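Finding My Way Back to Long Letters

2 Oct 2025

I started writing letters again in September, mostly by accident. I was cleaning out the hall closet, looking for the good umbrella, and came across a shoebox of mail from when I lived on Bumgate and my friends were scattered all over the place. I sat down on the floor and read for the whole afternoon (the umbrella is still missing, by the way).

What got me was how ordinary they were. One ran to 13 pages and most of it was about a leaking roof and a neighbor's tomatoes, and I loved every word of it! So I made a list of eight people I'd let drift and started in. My handwriting has gone downhill, so I type mine now, print them, and sign at the bottom with whatever pen is handy. I felt guilty about that for a day or two — then I remembered how hard it was to read my aunt's.

It's slow going. I write a page after supper, let it sit, and come back to add whatever I forgot. Pink and cream keys with a bit of sage green do make a cheerful sight at the end of a long day.
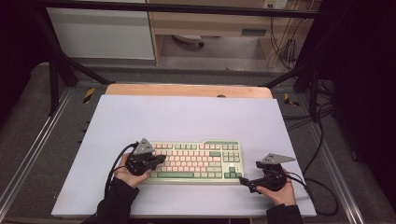
Thomas Martinelli wrote back that he'd read mine twice, once standing at the mailbox and once out loud to his wife, and that typed was fine by him as long as I kept the gossip in. He wants to know what happened with the porch. That'll take me at least two more pages, so I'd better go buy stamps.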